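Search threads
Advanced search

Remote teleop on the toaster task – hand guiding or controller?

zlumenta wrote:
So I'm collecting demos for the sim kitchen in Mena and I'm stuck on the toaster. I've been driving the arm with a controller and my approach is all over the place. I come in beside the toaster, hover, second-guess myself, back off, come in again.
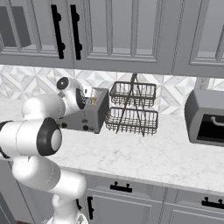

My lead, Janelle Talavera, wants 50 clean demos and I have two I'd show anybody. Would a hand-guided leader arm fix this, or is it just me? My rough list of what goes wrong:

1. I lose depth when I only have the wrist view. It's gray on gray, a big slab of wood grain and a bit of speckled counter, and I can't judge how far away anything is.
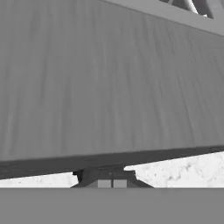
2. I rotate the wrist way too late, when I'm already close in.

3. I stall near the right end of the toaster. The fingers are right there alongside it and I freeze up, so the policy learns to freeze up too (ugh).
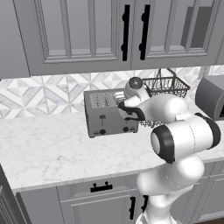
4. The controller drifts if I rest my thumb on it.

sugeng_g wrote:
Get the leader arm! I did 1,500 demos on a pad at Trutbridge and would never go back. Your hand just knows where it is.

vasilica.c wrote:
Disagree – a leader arm won't fix number one. Put the side view up large and keep the wrist view small. And trim the pauses before you train.

sugeng_g wrote:
Trim them and you get jumps in the motion. I'd rather redo the demo.

zlumenta wrote:
Okay, trying the big side view tonight. Leader arm goes on my wish list!

We use cookies to keep you logged in. Accept | Learn more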